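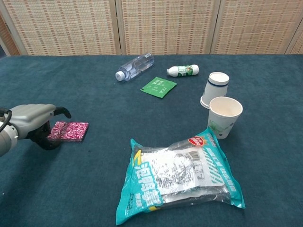
Picking up flat things: a guide for new members of the Coltholm robotics club

Everyone who joins wants to start with the bottle. Bottles are easy. They are round, they stand proud of the table and they more or less ask to be held. Flat things lie there and wait for you to fail, so we begin with those.

What you need

The club hand, a table with the carpet top on, and a mixed set of objects. A little square with a swirly pink pattern is ideal for your first evening. Add a sachet, a paper cup or two, a bottle on its side and one big crinkly packet. Leave the packet until last.

Step 1. Check the cable

Give the wrist cable enough slack to loop. If it pulls tight halfway through a reach, the hand will stop short and you will spend 24 minutes blaming your code. Larasati Ismail has a chart of these. My name is on it more than once.

Step 2. Come in from the side

Straight down feels natural and ends with five fingertips drumming on the table. Bring the hand in low from one side, knuckles up, fingers open and pointing across the object.

Step 3. Hook, then cup

Send one finger over the far edge and bend it down. Keep the lower fingers tucked under the near side. Close the hook first, slowly. The carpet has a bit of give – use it. A fingertip can press in slightly and get beneath an edge, a trick that fails completely on the bare tables at Tedthorpe, as our team found out in January in front of their parents.

Step 4. Lift a little and wait

Raise the hand 23 mm and count to three. If the object is going to slide out, let it do so from there. Anything dropped from shoulder height goes under the furniture.

Step 5. Write it down

Object, angle, result. "Nearly" is a fail. We have 327 lines in the log so far and want 432 before the Psarras Cup, so please fill in the boring ones too.

If it keeps going wrong

The object spins away: your hook is off centre. Aim for the middle of the far edge.

The fingers close on nothing: you came in too high. Drop the wrist and try again.

The paper cup is crushed: turn the grip force down. Then turn it down again.

The crinkly packet: pinch a corner where it wrinkles up. The middle is shiny and the fingers skate across it – I have no better advice than that, and neither does the Lultel manual.

Put the carpet top back against the wall when you finish, and coil the cable loosely.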